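Ploller Home Trainer: Set-up Guide
Section 4. Teaching a soft-goods chore

Now for the fun part! Hard things like mugs and boxes are fairly easy for a machine. Cloth is where it gets interesting, and towels are a great place to start. Can a robot do your laundry yet? Not the whole job, but single steps are coming along nicely, and every good demonstration helps.

4.1 Before you start

1. Charge the hand gripper until the light stays green.
2. Wipe the finger pads with a dry cloth. Lint makes them slip.
3. Pick a towel that stands out in colour from whatever it's lying on.
4. Turn on the room lights and open Zavala on your phone.

CAUTION: Keep your free hand clear of the linkage arms while squeezing the trigger.

4.2 Recording the pick-up

5. Open the fingers wide and bring them in low, one on each side of the towel.
6. Close slowly until the fabric bunches between the pads.

White towel on a pink ribbed bedspread: 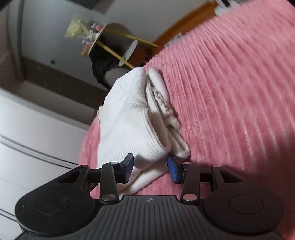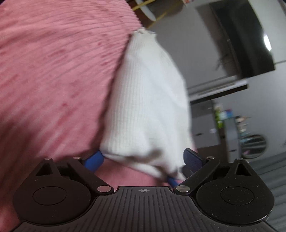

7. Lift straight up, pause for a breath, then set the towel down and let go.
8. Move the towel to a new spot and go again. Crooked is good, messy is even better!
9. Stop after 30 tries and let the app save.

NOTE: Don't throw out your fumbles. Tag them "missed" and keep them in the set. Mark Anthony Dagdag, who tests towels for us at Trurham, kept every one of his and his model got better at grabbing a second time.

4.3 What to expect

With 30 tries you'll see the arm reach for the right place. With 300 it should pick up a towel it knows on most goes. Our own shared set has 3,000, and that's where new colours and thicker weaves started to work. Folding a fitted sheet is still beyond it (beyond most of us too), and so is sorting a full basket.

CAUTION: Never leave the arm running on a bed with a person or pet on it.

If the fingers keep closing on the bedding as well, see 6.2, Grip height.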